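Trarkby Neighbors' Association – Minutes of the July Meeting

Aldo Zanetti opened at 7:00 and thanked everyone for coming out in such sticky weather. The June minutes were approved with one small fix to the spelling of Perić Lane.

Hye-jin Seok gave us a lovely long update on the walking path. The stretch behind Vonley Court is cleared, and 27 households have now signed the letter asking the city for a crosswalk.
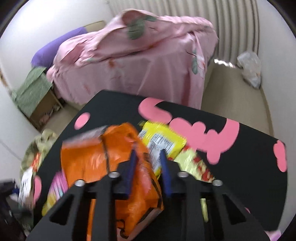

Movie night took up most of the evening, as it tends to! We settled on the lawn at Stimoden Park, starting at 9, and Aldo will borrow 40 folding chairs from the school. Snacks will be the packaged kind, like the big orange bag and the yellow package on the black and pink table, and Hye-jin would like a sign listing anything with nuts in it. The choice of film was put off – feelings ran high.

Dues stay at $40 for the year. Aldo still needs a key to the shed.

Adjourned at 8:35.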